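Wemisgate supplies the Wadari desk unit in a single corrugated carton, packed at the Plesside warehouse. The carton holds the unit, its cables and the printed sheet. The unit has a curved black housing with a label on the upper surface. Keep the carton -- returns are accepted only in the original packaging.
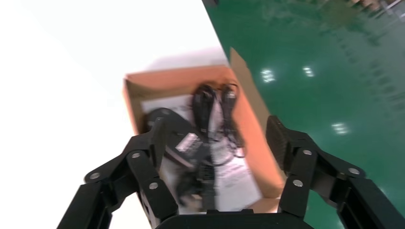
Can the unit be ordered without cables?

Cable-free units are sold in lots of 200 under a separate order code. Single cartons always include the cables.

## Power cable

The power cable is black and is shipped coiled. Uncoil it fully before connecting it, and leave roughly 3 inches of slack at the unit end. Do not run it under furniture feet or casters. 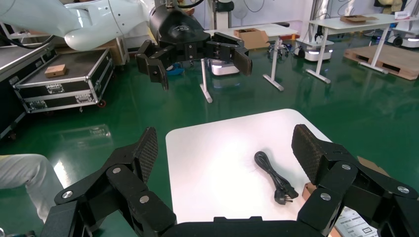

Replacement cables are stocked by Van den Broek and ship within four working days. Quote the order code from the carton, as the plug type differs by region. Cables from units sold before September 2022 use the older connector and are not interchangeable.

## Returns

Coil the cables before repacking and place the printed sheet flat in the carton. Returns are handled by Recep Tatlı at Plesside.

Page revised 19 January 2023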